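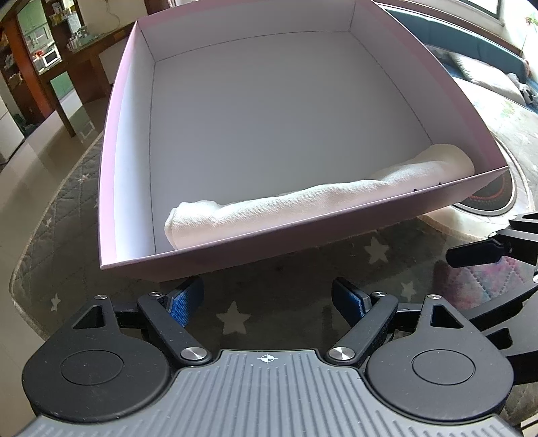

Gritov has been twinned with Roltum long enough for the sign at the edge of town to have been replaced twice, and in that time the two places have exchanged brass bands, under-sixteen footballers, a bench and a great many speeches. I had never been part of any of it. I went this September because my neighbour dropped out and the coach seat was paid for. On the first evening we were shown into the long room at the town hall, where the gifts are opened, and where I learned that there are conventions. Ours to them was a framed map of Roltum. One of theirs to us was a roll of off-white woven cloth, lying along one side of a pinkish lilac box with a white inside, and the box had room for several more rolls. The deputy mayor's speech on weaving and the ties between peoples lasted long enough for me to form a view on the folds at one end.

There were 19 of us in the party. The youngest was fifteen and travelling with the school group, and the oldest had been on the first visit and mentioned it at every roundabout. We were all Youth and Friendship Delegates, according to the badges. I am fifty-three. I wore it anyway.

## Getting there

The coach left from outside the library at five in the morning and took two days, with a night in Brarkitz. If you don't know Brarkitz, it has a ring road and a hotel on the ring road. We were greeted in the lobby by a man from the regional office for external relations, who had driven out specially to welcome us to a place we were leaving at seven. He gave us each a pen. He said that Brarkitz had always watched the friendship between Roltum and Gritov with warm interest, and I thought I detected a certain wistfulness. Brarkitz has no twin. Somebody at our table asked him why and he said that talks were continuing.

The school group had been asked to prepare a song. They had prepared half of one, and the coach heard it often.

## Monday, the official part

The programme for Monday came on a sheet of A4, printed on both sides, and began with "08.30, Fraternal Breakfast". This was breakfast. There was very good black bread, a sour white cheese I'd have happily taken home, and a jug of something made from cherries which the teachers moved further down the table after the first sniff.

After that we walked to the Friendship Garden. I had imagined something along the lines of a park, and it's more of a wedge, between the fire station and the river, with a gravel path and a row of limes planted by visiting delegations. Each tree has a small plaque. Our lot have planted several over the years and they are doing nicely, apart from one which was planted too near the fire station's turning circle and leans away from it in a way I found easy to sympathise with. We planted another. Planting, for official purposes, means that the hole has been dug and the tree is already standing in it, and you come up one by one and add a trowel of soil while a photographer tells you to look at the soil. Then the gardener comes back and does it properly.

The mayor of Gritov spoke at the garden. So did the deputy mayor, the headteacher of the secondary school, and a retired engineer who'd helped mend our swimming baths in a bad winter. His was the only one without notes and the only one I remember properly. He said the boiler part had been the wrong size, so they had filed it down in the corridor with the children standing round in their towels, and it had held until the spring. He had been back to Roltum since and they'd knocked the baths down. He seemed to bear no grudge about it. I looked this up when I got home, and it is just as he told it, boiler and all; there's a cutting in the library.

I mention it because so much of what gets said at these things could be said about any two towns on earth. Bonds are deepened, mutual understanding is promoted, and the young are always the future, even while they're behind the fire station trying to get a signal. Then a man stands up and talks about a file and a boiler and you understand that at some point people here went to some trouble for people there. I'd have swapped the rest of the morning for another ten minutes of him.

## The youth forum

The afternoon was the youth forum, held in the school hall. I had feared it, and sat near the door.

Gritov has lately taken up with a third partner, Tambunan, which sent a speaker all the way over. This was Amirul Mandagi, who runs exchanges for young people at his end and had been travelling, by his own account, since some time the previous week. He'd been given the slot after lunch, under the title "Perspectives for Multilateral Youth Cooperation". He read the title out, looked at it for a moment, and then talked for a quarter of an hour about money.

It was the best thing on the programme. An exchange costs what it costs, he said, and most of it is fares. If you only offer the place, you get the children whose parents can find the fare, and then you have a friendship between the dentists of one town and the dentists of another. (A dentist's daughter from our group looked at her shoes.) His own scheme pays the whole fare or doesn't run that year. It has missed years. He said he preferred a missed year to a pretend one, and I saw our party leader write that down and underline it.

Then they put the young people into groups of 3, one from each place where the numbers allowed and otherwise whoever was nearest, and asked them to come up with something they could do together that would cost nothing. I expected posters. What we got:

- a shared playlist, already half made by the time the group reported back
- a swap of recipes using only what's in the school kitchen
- a letter to all the town halls asking that speeches be kept to five minutes

The last of these drew loud applause from the hall, including from the front row, including from the deputy mayor, who I don't think had been listening to the translation.

## A word about the interpreting

There was one interpreter for the whole visit and she deserves a tree of her own. By the second day she had begun to edit. The mayor would speak for a minute and a half with both hands, and she would turn to us and say, "He is glad you came." When our party leader made his joke about the ferry, which doesn't work in English either, she said a short sentence and the room laughed warmly. I asked her at supper what she had told them. She said she'd told them he had made a joke.

## The archive

On the last morning there was a free hour, and I used it to see the partnership archive, on the top floor of the town hall up a staircase made for thinner people. The archivist said there were 3133 items in the catalogue. These include every letter, menu and seating plan since the start, as well as the correspondence about the bench. The bench file is thick. We sent it flat-packed with the instructions missing, they wrote to ask for the instructions, we sent the instructions for a different bench, and it went on like that for the better part of two years with everybody remaining extremely courteous. The bench is in the garden now. I had sat on it the day before and noticed nothing wrong except a slight lean to the left.

I also found the budget for this year's visit pinned to a board, for anyone to read, which I don't believe we do at our end. The host town had put in 4000 euros. Given how we were fed, I can only assume that a lot of people had cooked at home and not sent in the receipt.

## Practical notes for anyone going next time

The coach is warmer at the back. Take a gift that isn't a map; they have maps of Roltum up the whole of one stairwell, and ours will be joining them. Learn to say thank you and "no more, really", and expect only the first to be believed. If you're put down to speak, the engineer goes on before lunch, so try to be after lunch.

The hosts will put you up in their homes if you tick the box on the form. I didn't tick it, out of English cowardice, and stayed in the hostel by the station, where the shower had two settings and both of them were brisk. Those who did tick it came down to the coach on the final day carrying jars. One of the boys from the school group had been given a live rosemary plant by his host's grandmother and held it on his knees all the way back to Brarkitz, where the man from external relations was in the hotel lobby again. He had more pens.

Gritov come to us in the spring. We are looking for beds, and for someone with a van.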